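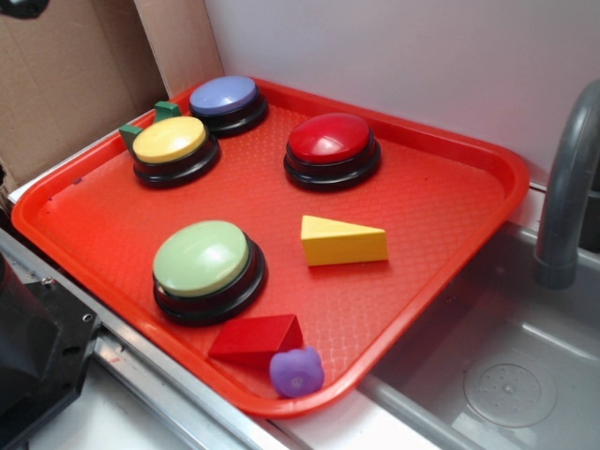 Barbu: buzzers and blocks on a tray

What's in the download

This folder holds photos of buzzers and toy blocks on a red-orange plastic tray. There are 2,708 photos, all of small plastic bits on trays. The buzzers have black bases and coloured caps: lavender-blue, pale yellow, cherry red and mint green. The blocks are mostly wedges, and yes, I call the yellow one the cheese.

Labels

Every photo has a line in labels.csv with the things in it and their colours. I put the lavender cap down as "blue" all the way through, so search for that. Mint is "green", same as the green blocks, so check the type column too or you'll get both.

Known niggles

Shiny caps pick up white highlights, the red one worst of all. I've left specks and smudges on the tray alone, so please don't label them as objects. The first 300 photos were sorted in a hurry and I'm still going back over them.

Changes

September: renamed "button" to "buzzer" everywhere. Old scripts will need the new word, sorry!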